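Okville Robotics Club Forum > Student Projects > Handheld grippers, floor-level tasks

flivis_lab
Posted 2025-01-02
Members of the Flivis project are asked to review the schedule for the spring term. The target is 300 accepted recordings for the cushion task. Each student is to complete the calibration sheet before starting and return it to the project folder the same day.

carkano3
May I ask why the target was set at 300? The November set contained 659 recordings, and our team rejected 115 of them for lost marker tracking. A smaller target with stricter review would serve the class better.

flivis_lab
The figure refers to accepted recordings only. Rejected ones do not count toward it.

haddad_bench
I must disagree with carkano3 on stricter review. Most of the rejected recordings in our group came from cubes turned too far from the camera. That is a matter of training. I would also ask that cables be kept clear of the forearms during a recording.

carkano3
Our group had the same cable rule and still lost tracking. Please post the current arrangement so that all teams work from the same setup.

flivis_lab
Certainly. One marker cube in each hand, cushion on the floor in front of the operator.
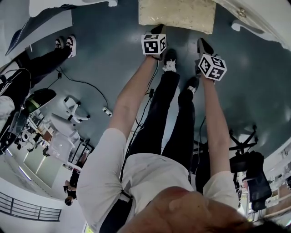 haddad_bench
Thank you. Our team will adopt this arrangement, but I maintain that new members need 3 practice runs before any recording is submitted.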